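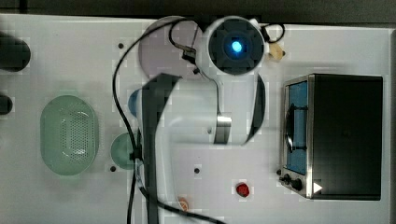
Overhead view, arm over the table, toaster oven at right.

Home > Datasets > Ulard > Gripper trials

Overview Files Format Known issues License

2 min read

# Ulard tabletop gripper trials

Recordings made while comparing two grippers, Flumumer and Modano, on the same arm and table. The controller was Yan for every run. Only the gripper and its config file changed.

## Contents

- 1311 episodes recorded
- 1116 kept after review
- 6 tasks, with nearly 100 practice runs stored separately in `practice/`

Objects include dishes, a green basket with small holes, a small toaster oven and a few small items such as a red one that looks like a strawberry. Layouts vary between episodes.

## Format

Each episode folder holds the overhead video, joint positions and gripper commands. `result.txt` says pass, fail or unclear. Unclear runs were kept — filter them out if you need clean labels.

## Known issues

- The arm and its cable hide part of the table from above. Dishes under the wrist may be only partly visible.
- Some frames show the arm blurred, with objects faintly visible through it.
- Modano closing force was changed in October. Compare early and late runs with care.
- Oven tasks have fewer Flumumer runs than Modano runs.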